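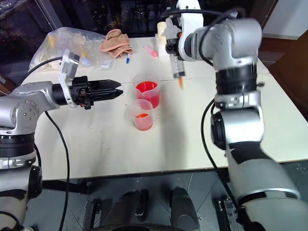 Surely the thing can be left alone for a week, wrote one reader after the last issue, and if it can't be left alone for a week, what exactly did we buy? It was a fair question and it arrived with three question marks, which we have trimmed. The short answer is no. The long answer is the rest of this item.

**Troda, as she is kept**

The Troda cell has two arms, one table and a daily need for attention that most of us associate with houseplants. One arm holds the syringe and the other has the two-finger gripper. Between them they move red liquid from one beaker to another, and the rest of the building moves the red liquid from everywhere else into the sink.

Looking after it falls into two piles. There's the daily stuff, which takes less time than the coffee line, and there's the 200-hour stuff, which takes an afternoon and most of someone's goodwill. As of 24 July 2025 the cell has logged 3030 transfers, and the maintenance sheet has been filled in for very nearly all of the days on which they happened. You know which days we mean.

**Before the first run**

Start with the table. Wipe it with a damp towel, then a dry one, working from the far edge toward you. The white panels show every drop, and red dots left overnight are much more attached to the surface in the morning. Run the corner of the towel along the seam between the panels too. The seam is where liquid goes to retire.

Next, the cables. Both arms carry theirs on the outside, with a loop left at the wrist so the joint can turn. Move each arm slowly by hand through its whole reach and watch the loop. It should open and close without rubbing on anything, and it should never come up tight. If it does, take up the slack from lower down and clip it again. Do not solve this with a shorter loop. We had a shorter loop in February, for one morning.

Cables that drop in front of the table want checking from floor height. Yes, you have to crouch. Look for scuffing where they pass the table edge, and make sure there is enough hanging free that the arm isn't lifting the weight of its own wiring every time it reaches for a beaker.

Then the gripper. Close it on nothing, open it, close it again. The fingers should meet square. If one arrives late, like a relative, there is probably dried dye on the slide, and a cotton swab with warm water will fetch it out. Please don't use the blue spray from the bench next door. It is for glass and it says so.

**The syringe holder**

Most of the complaints come from here, so it gets its own section.

The holder grips the barrel, and the barrel has to hang straight down. A syringe that leans even a little will draw perfectly well and then deliver to a spot next to the one you asked for. Stand at the front of the cell and line the barrel up with the wooden panel or door frame behind it, then go around to the side and do it over. The door frame has been checked with a level. It was the only thing in the room that passed.

Snug up the holder by hand. Clear plastic forgives very little, and a barrel squeezed out of round makes the plunger stick and jump, which sends the liquid out in two lumps with a pause between them. If your volumes look wrong by a repeating amount, loosen the holder before you go anywhere near the software. The Jondunero people, who wrote the software, would like this sentence in larger type.

Swap the syringe when the plunger gets gritty. There's no fixed number of runs. You'll feel it when you work it by hand, and if you can't tell, ask to feel a new one for comparison. After a swap you must redo the tip height. The new tip will be at a slightly different height from the old one. The arm doesn't know that and will go down with total confidence to where the old one used to end.

To set the tip height:

1. Empty both beakers and put the tall one back in its place.
2. Lower the arm in the smallest steps until the tip just touches a slip of paper laid at the bottom.
3. Back off until the paper slides freely, and save that position under today's name. Keep yesterday's. Somebody will want it.
4. Fill the beaker with plain water and do one slow draw. Watch for bubbles at the tip while it fills.
5. Only then bring out the red.

Step 5 has been skipped twice this summer, and both times the carpet in the corridor came into the story.

**The 200-hour afternoon**

Power off, key out, key in your own pocket. Go over the 46 screws on the checklist, joint covers and wrist brackets included, with the small torque driver from the Lilance kit. Mark each one on the sheet as you go. Marking them all at the end from memory is a creative exercise and we can tell.

Listen to the joints afterward with the arms at slow speed. You are listening for a change. They have always hummed a bit at the elbow, and the unit at our Haruna site hums the same note, so that one you can leave in peace. A click that comes once per turn should be written down with the joint number and the direction of travel. "Makes noise" has been written down on four occasions and has so far led to no repairs.

Mix fresh dye while you're at it. We make up 600 milliliters at a time, label the jug, and pour the remainder of the old batch away. Old dye leaves a tint on the beaker walls, and the pink gets harder to read the graduations through. Rinse the short beaker first. It sits with a little in the bottom for longer and it stains sooner.

**Small requests**

Markers and other desk items do drift to the back of the table. Before a new routine is run for the first time, clear everything within reach of either arm, and that includes the towel. For routines that have been run before, the back edge is tolerated.

The spare syringes now live in the second drawer, with the paper slips for the tip height. The top drawer has the cable clips and a great many takeout menus. The next 200-hour check is open for sign-up on the sheet by the door, and at the time of writing the sheet is very clean.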